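Accueil | Numéros | Rubriques | Auteurs | Contact

Novembre – Équipe Nieminen, véhicules de loisirs

3. Charge utile et répartition des masses

3.1. Protocole de pesée

L'échantillon comprend 364 camping-cars profilés et intégraux, pesés roue par roue sur des plateformes Fimeck. Chaque véhicule a été mesuré à quatre états de chargement : à vide, réservoirs pleins, équipage à bord, départ en vacances. Les relevés incomplets ou entachés d'un défaut de calage ont été repris, ce qui porte la base à 3 608 mesures par roue exploitables. La masse en ordre de marche retenue est celle du certificat de conformité, sans correction pour les options montées après livraison.
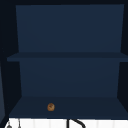
Pourquoi peser roue par roue et non par essieu ? La pesée par essieu masque les écarts latéraux, qui peuvent conduire à dépasser la capacité de charge d'un pneumatique alors que l'essieu reste dans sa limite.

3.2. Effet du porte-à-faux arrière

Une masse placée en arrière de l'essieu arrière charge celui-ci de plus que sa propre valeur et déleste l'essieu avant. Pour une charge de quelque 80 kg en soute arrière, l'effet dépend du rapport entre le porte-à-faux et l'empattement. Le modèle Hasis, à deux appuis rigides, le décrit correctement tant que l'assiette varie peu. Les suspensions pneumatiques d'appoint modifient l'assiette – elles ne changent pas la masse admissible.

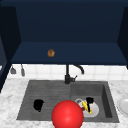
Figure 1. Rendu de synthèse : placard haut ouvert, petit aliment rond et brun sur la tablette.

3.3. Réservoirs et dissymétrie latérale

Le réservoir d'eau propre est modélisé comme une masse ponctuelle placée au centre du volume utile. L'approximation reste acceptable pour un réservoir plein et se dégrade aux remplissages partiels, surtout lorsque le réservoir est monté transversalement. Le calcul a donc été refait sous Plundix avec un centre de gravité variable selon le niveau,

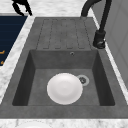 puis confronté aux pesées de l'état « réservoirs pleins ». Les résidus les plus élevés concernent les véhicules dont la position du réservoir d'eaux usées n'était pas documentée par le constructeur. Ils ont été conservés dans la base, mais exclus de l'ajustement des coefficients latéraux.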